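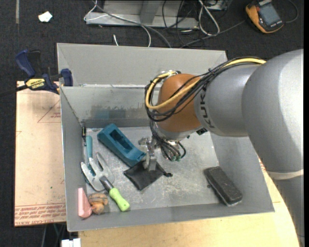
Section 4: Importing site data into Mesar

Read this section before you load anything. The sales sheet says Mesar accepts files from any clinical site system. It accepts them, yes. Whether the values land in the right fields is another matter, and you should check that yourself.

Before you begin

You need a study manager login, the approved data dictionary, and an export from the site in CSV format. Exports from Fonix work with fewer corrections than most. Ameck exports put the visit date in the wrong column unless the site has changed its default template, and few sites have.

To import a file

1. Open the study and choose Data, then Import.
2. Select the site from the list. Do not trust the site name Mesar suggests; it guesses from the file name.
3. Load the CSV file and wait for the preview.
4. Compare the first 22 rows of the preview against the original file. Look hard at subject number, visit date and dose.
5. Choose Map Fields. Auto-Map is offered here. Use it if you like, then go through every line it filled in.
6. Choose Validate. Fix any line marked in red and validate again.
7. Choose Commit and enter your password.

CAUTION: Commit can't be undone by a study manager. A wrong file has to be backed out by the system administrator, and the audit trail keeps both entries.

Note: A green check mark means the format is acceptable. It says nothing about whether the data is right. A blood pressure reading of 12 over 8 will pass.

Adverse event files

Load these separately, after the visit data. Two people must sign the import, and they can't share a login. The "smart match" option claims to link each event to the correct visit. In the Munasinghe study it tied late events to the screening visit, so leave it off and link them by hand.

If the import stalls

Wait two minutes, then open the Import Log. The progress bar often stops moving while the job is still running. If you load the file a second time, you may get duplicate records.

Send questions on field mapping to Tyson Lapointe in data management. Include the log.

Last revised 2018-03-28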